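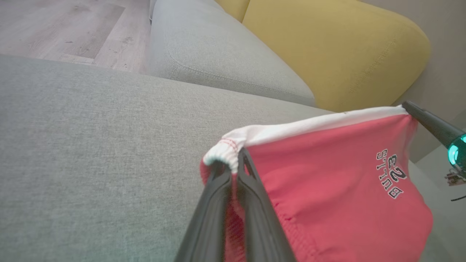 Elastic is the first thing to check on any children's garment that comes in for the lending closet, and it is the thing most often passed when it should not be. A waistband can look fine folded in a pile and still have a dead stretch in it. Hold the garment at both ends of the band and let the body hang, as with the coral-red BULLS 23 shorts, where the white band gathers into small folds at one end and runs smooth toward the other. Gathers at one end are normal when the band is being pinched there. Gathers that stay after you lay the garment flat go down as a comment.

Home > Closet Handbook > Intake > Clothing Safety Checklist

Posted 9/13/22 by Su-chen Shek

We use cookies to remember your settings. Accept | Manage

This checklist replaces the one in the May handbook. It covers shorts, pants, skirts and pajama bottoms. Tops and outerwear have their own sheet. Comments under each item are mine unless marked GA, which is Gadisa Ayele at the Chala branch.

1. Waistband stretch
Pull the band to its comfortable width and release. It should return to its resting size. Do it twice.
Comment: Do not stretch a band as far as it will go. We lost several good pairs at Nerkumberg last winter that way.
GA: On older items listen for a crackling sound. That is the rubber going. Fail it.

2. Waistband stitching
Look along the line where the band meets the body, inside and out. Check gathered areas with the fabric spread, as loose stitches hide in the folds. Colored thread on a white band is easy to follow. White on white needs the lamp.
Comment: One skipped stitch is a pass. A gap you can get a fingertip into goes to mending.

3. Drawstrings and cords
No free cord at the waist on sizes for under eights. If there is a cord, pull it out completely and check that the band holds without it. If it does not hold, the garment goes to mending for new elastic.
Comment: Do not knot the ends and pass it. Knots catch.

4. Buttons, snaps and zippers
Tug each button. Open and close each snap and zipper once. Run a thumb down the back of the zipper for sharp teeth or a bent stop.
GA: Snaps with a rough edge on the inside are a fail even if they close.

5. Printed and embroidered areas
Turn the garment inside out and feel behind any lettering or badge. Stiff backing and thread ends can scratch. Trim loose threads to the fabric but do not pull them. On prints, rub with a dry thumb - if flakes come off, fail it for baby sizes and note it for the others.
Comment: Team names and numbers are fine to lend. A person's own name written on the label gets covered with a blank tape.

6. Hems and leg openings
Check for open loops that could catch a toe. Ribbed hems should lie without curling hard. Leg openings must not be tight enough to leave a mark.
Comment: The old sheet had this under "appearance." It belongs here. A toe through a hem loop on the stairs is a fall.

7. Pockets
Empty them. Turn them out. Check the corners for pins, staples and gum.
GA: Coin pockets too. I found a sewing needle in one.

8. Odor, damp and stains
Smell the garment at the seat and the waistband. Anything musty goes in the sealed bin, away from the sorting area. Faded stains are a pass. Sticky or unknown residue is a rewash.

9. Labels
The fiber label should be readable. If it is missing, write "no label" on the tag and lend for daywear only, not sleep.

Tagging
Pass: green tag, size on the front, your initials on the back.
Mend: yellow tag, item number from this list, a few words on the fault.
Fail: no tag, straight into the gray sack. Do not put fails back in the donor's bag.

Results from the last full check
Items checked: 379
Passed: 254
To mending: 99
Failed: 26

Comment: Most of the mending pile was item 2, mainly on soft shorts and pajama bottoms. Ploritz has taken the first half. The rest will wait until we have more wide elastic - the narrow kind rolls over inside the casing and the children complain.

GA: Can we split item 8 into two? Damp and stains get different tags here and people are writing both on one line.

Reply: Yes, on the next printing. Until then write 8a for damp or odor and 8b for stains.

Completed sheets go in the Nillach folder by the end of the sorting day. Sheets without initials will be sent back.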